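# Two Cups and a Long Sunday in Bavwood
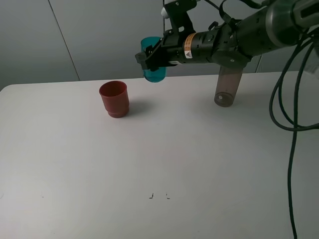 **Maarja Vītola**
*Features writer*

The invitation promised "the kitchen of tomorrow." What Pririne had set up in its Bavwood unit was a white table, a red cup, a teal cup and a grey arm with a caution sticker on its wrist. I'd driven 265 kilometres from Prustville, so I stayed.

Rūta Lepik, who ran the open day, told us the gripper would stack one cup in the other. She didn't say how fast. I've watched toddlers do it with more colour and a good deal more noise.

Stand close and the thing is hard to dislike. The black jaws come in from the side and hold the teal plastic upright, just clear of the table, while the cables hang off the arm in big untidy loops. Then you remember the brochure, which talks about aged care.

I asked how many practice runs it took to get this far. "For cups? 2,000," Lepik said. And for a mug with a handle, full of tea? She said they were planning that for February.

Anas Mahasneh, who manages a 39-bed residence and had come looking to buy, wanted to know who mops up. He got a business card.

My own grandmother drank from a glass jar. I'd like to see them try that one.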